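Household Textiles and Storage – Handout 6
Sorting and storing caps and small headwear
Drumham evening course, revised March 7, 2022

Please read this handout before the practical part. It continues from Handout 5 (scarves and gloves), and the words "pile", "bin" and "class" have the same meaning as there.

1. Why caps are difficult

A scarf can be folded in many ways and it will still be a scarf. A cap has two parts which behave differently. The crown is soft and takes almost any shape we give it. The brim is stiffer and keeps a bend for a long time, so if it is stored under weight in July, it may still have the wrong curve when the winter starts. For this reason we treat the cap as a shaped article, even when it feels like a flat piece of cloth.

In the Hurovine method, which we follow in this course, there are 3 decisions for every cap: which class it belongs to, which bin it goes in, and which way up it lies. The decisions are taken in this order. Students often begin with the last one and then must take everything out again.

2. Classes

Class A: caps in use this season.
Class B: caps in good condition, out of season.
Class C: caps to be washed, repaired or given away.

Colour is not a class. You may use colour inside a class, if it helps you to find things, but a dark cap and a red cap which are both worn every week belong together.

3. The sorting table

Put the whole pile on one side of the table, and the bins next to it, near enough that you do not have to walk. Leave the front of the table free. You will need this space when a cap has to be laid down and looked at.
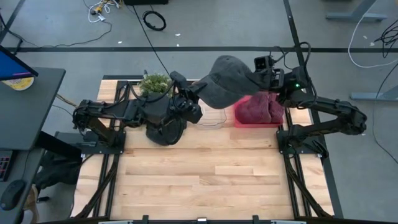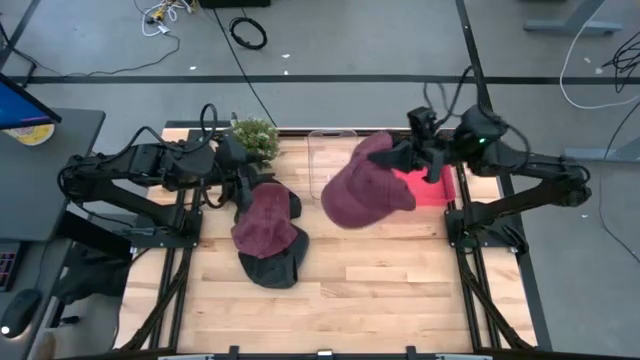 Caps, bins and the plant at the back of the table.
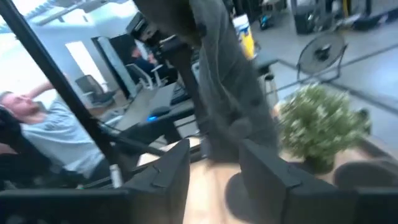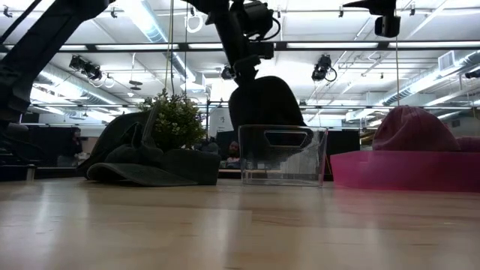

The choice of bin depends mainly on how often you want to look inside it. A transparent bin is good for Class A and Class B, as you can check the contents and leave everything in its place. In the last picture the lower part of the black cap still shows as a dark mass through the wall of the clear bin, and this is already enough to know that the bin is in use. A coloured bin gives a quick signal from a distance, so many households keep it for Class C. Whichever you choose, write it down on your plan and do not change it in the middle of the work.

4. Taking a cap from the pile

Take the top cap first, also when the one you want is lower down. Pulling from the middle bends the brims of the others. Hold the cap by the crown and lift it straight up. Then look at the inside band, the seams between the panels and the edge of the brim – these are the places where wear begins.

If the crown has deep creases, open it with your hand from the inside. Do not iron it. A rolled towel inside the crown overnight is usually sufficient.

5. Placing in the bin

Caps with a curved brim can be placed one into another, all brims pointing to the same side. Caps with a flat brim should stand in a row. The top cap must not be pressed by a lid. Soft cloths may share a bin with caps, but they go at the bottom, folded.

For the calculation in your plan, use the measurements of your own bin. The Nyberg worksheet gives a depth of 155 mm for a low bin, and this value is accepted if you cannot measure at home.

6. Exercise for next time

Sort one shelf or one drawer of headwear at home. Make a plan with the classes, the bins and the position of each bin. Add a short text (over 50 words, please) about one cap which was hard to classify, and explain your decision.

Bring the plan on paper. The Hulorine label sheets will be given out at the beginning of the practical part, one sheet per student.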